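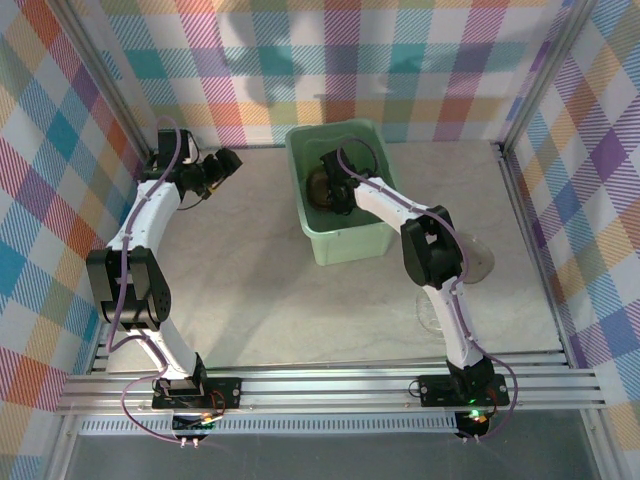 Both arms on their rail, the right one reaching into the green bin, Saturday morning.

Home Explore Notifications Lists Profile

Randa Nassar
Sat 22 February

Okay, I promised a proper write-up of the Podar two-arm kit once I'd lived with it for a while, and a few of you have been very patient with me, so get yourselves a coffee because this is going to be a long one (you know me by now).

Quick background for the newer folks. Podar sells a tabletop setup with two small arms that share one rail, and you can have it bare or with the service plan, where their people tune a routine for you remotely. I went for the plan. I've been the stubborn do-it-myself person before, and it ate a whole June that I'd much rather have spent outside.

The job I picked is dishes. Clear dishes and a plastic bin, nothing glamorous! I wanted something close to what people really ask me about, and what people really ask me about, every single time, is whether these things can do the washing up. They can't, not at this price. But picking a dish up and putting it in a bin is a fair little piece of it.

Assembly first. The manual says 60 minutes and I took most of an afternoon, partly because I kept stopping to admire things and partly because the rail bolts are described on one page and drawn on a completely different one. Do read both pages before you tighten anything. I didn't, and I had to slide the whole left base off and start over.

Cable routing is better than I expected. The clips snap onto the white links and hold, and the purple cable is soft enough to follow the elbow without tugging. Leave yourself a generous loop near the base, more than looks tidy. My first loop was too short and the arm would stop halfway through a reach and just sulk.

Now the service part, which I know is what a lot of you want to hear about. You send in your practice runs and they send back a tuned routine. The minimum is 20 runs, and I'd tell anyone to do more than that, with the dishes in all sorts of silly positions, because my first routine was lovely with everything in the middle of the table and hopeless out by the walls.

Clear stuff is where cheap kits usually fall apart, so I was nervous about it. The cameras have to make sense of a thing that's mostly reflections, and you'd be amazed what a lamp in the wrong spot does to that. I moved mine over and over before I was happy. Anything with a ribbed or textured surface gives the camera a bit more to hold on to, and I'd start with that if you're choosing practice pieces.

The soft yellow finger pads deserve a post of their own, so here it is. I love them! They come in the box, they're chunky, they have a bit of give, and they'll take hold of a thin plate practically on its edge without that awful clink I used to get from my old hard fingertips.

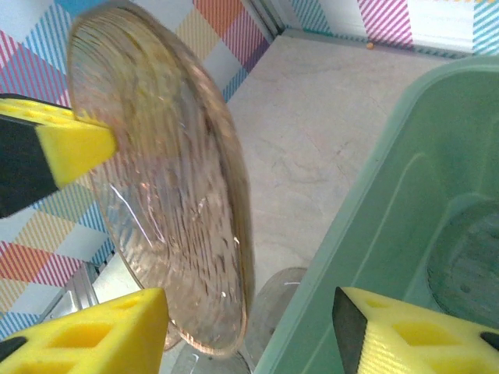
Lụa Vương replied that she'd had the Pledon pads on her own arms all winter and they'd gone shiny and slippery much sooner than she'd hoped, so would I please say what a replacement set costs before everybody runs off and orders one of these.

Very fair, Lụa, and I should have led with it. A set of spares is $300 if you go through the service plan, which made me sit down for a minute. I wrote and asked whether the pads could be sold one at a time and got a friendly maybe. Mine still have their grip, but I wipe them down every evening with a damp cloth, and I'd get into that habit from the start.

Other grumbles, while I'm at it. The support chat keeps Sauerland hours (that's where their tuning people sit), so if you're a night owl on this side of the ocean you'll be waiting until morning. And the app logs you out whenever it updates, right in the middle of whatever you were doing.

Would I buy it again? Yes, with the plan, for at least the first few months. If you only ever need one arm, the Miren is cheaper and perfectly nice, and I'd happily point a beginner to it. But I've gotten very fond of having 2 of them, and next I want to try passing a dish from one to the other. Send me your questions, I'm home all weekend and the kettle's on.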